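April 7, 2021

Up before six. Porridge, two cups of coffee, and out to the track at Vondness while it was still gray. Coach wants the 1000 repeats back in the plan now that the indoor season is done, so I ran four of them with a slow lap between. The first was too quick, the second was sensible, the third I had to work at, and the fourth I held on to. Left calf tight on the bends and fine on the straights. I put that down to the spikes and changed into flats for the cooldown.

Wind from the far end the whole time. You run into it down the back stretch and it is gone by the time you could use it. The groundskeeper has raked the long jump pit and put a cover on it, so the jumpers must be starting next week. Lane one is soft again near the water jump. I moved out to lane three for the last two.

Work until four. Nothing to report there.

Club meeting in the evening, in the usual hall. I got there late and took a seat near the back. Main business was the team for the Mamholm relays. We can enter two teams this year if enough people put their names down, and at present we have one full team and half of another. There was a long talk about whether the second team should be mixed ages. I said I would run either, and that I would prefer the third leg. I don't like starting and I don't like finishing. On third leg somebody hands you a position and you try to hand on a better one.

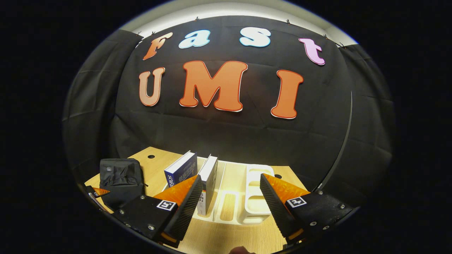

Our captain said third leg was fine by her but that whoever took it had to come to baton practice, after what happened in February. I said I would come. Fair point on her side. In February I went too early, looked back, slowed down, and we took the baton almost standing still. We were in fourth at that point and ended up seventh. I have written about that enough and won't again.

Baton practice is to be on the grass at Bagheri, before the main session, for half an hour. We will use the down-sweep pass again. Two of the newer ones learned the up-sweep at school and will have to change over. I offered to bring the old wooden batons from my garage so we aren't fighting over one good one.

Other items. The bus to Mamholm will cost more than last year. Entry fees are the same. The club singlets are still on order from Brarnard and the supplier won't give a date, so it may be the old ones with the faded stripe. Someone asked about putting up a team for the road race as well, but it falls too close to the relays and it was left for next month.

We also picked over the winter results. The women had the better season by a long way, second in the league and only 3 points off first. The men were in the bottom half again. We are short of anybody who wants to run the two-mile, and the points we give away there each meet would have moved us up a place or more. I did it once this winter and was lapped. I would do it again if asked, but I hope they find someone.

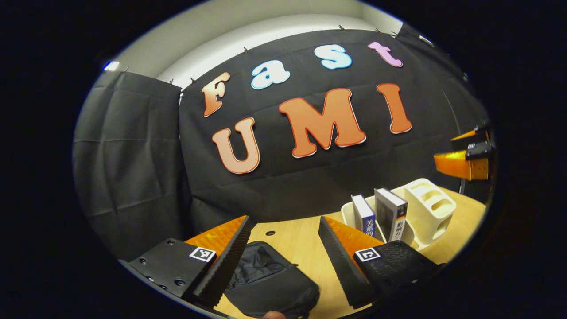

Page 26

Same evening, continued. Fresh page, the last one was full.

Home by nine. Stretched the calf on the stairs and rolled it for ten minutes. It is sore low down on the outside and doesn't hurt when I hop on it, so I will run easy tomorrow and see. If it's tight again by the weekend I'll swap the long run for the bike.

Times from this morning, before I forget: 3:21, 3:27, 3:28, 3:30. The first one shows what I mean. If I'd gone out in 3:27 I think the last would have been the same or a bit under. Last spring at this stage I was four or five seconds slower on each, with a longer rest. So that is progress, and I should leave it alone and stop chasing the first one.

Things to do: new laces for the spikes. Find the batons. Pay the bus money. Ask whether the Bagheri gate will be unlocked that early or if we have to go around by the road.

Supper was eggs and toast. Bed at ten thirty.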